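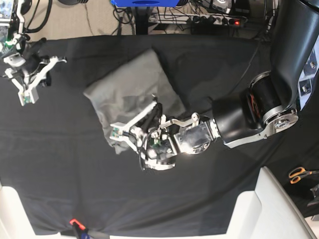
Project updates: Folding line, February

Hi all, quick one from the Wiria laundry! The Plata arms are now on gray cloth only (the Prultetti people asked for one color at a time, fine by me) and we logged 886 practice folds this month against a plan of 300, so I'm pretty pleased.

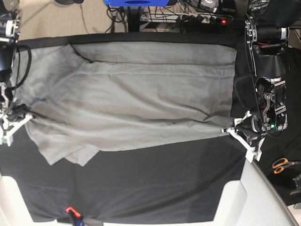
Both arms holding the gray cloth by its corners.

What's changed for the crew is mostly the standing. Two of our folders now split the day between the machine and the mending table, and they've kept their hours and pay, as promised in the De Luca grant. They'd like a say in the shift plan, and I think they should get it.

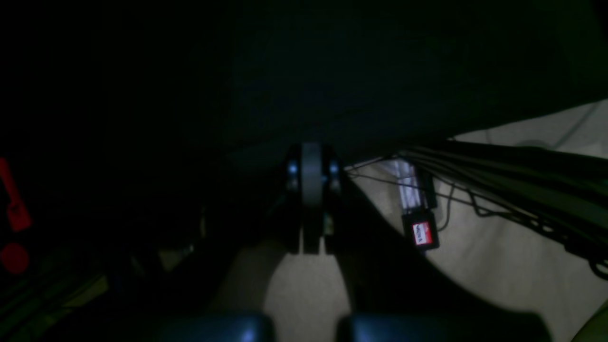 Low-light view of a gripper, cables off to the right.

Still to do: training for the evening shift, and a quote for 96 more pillowcases.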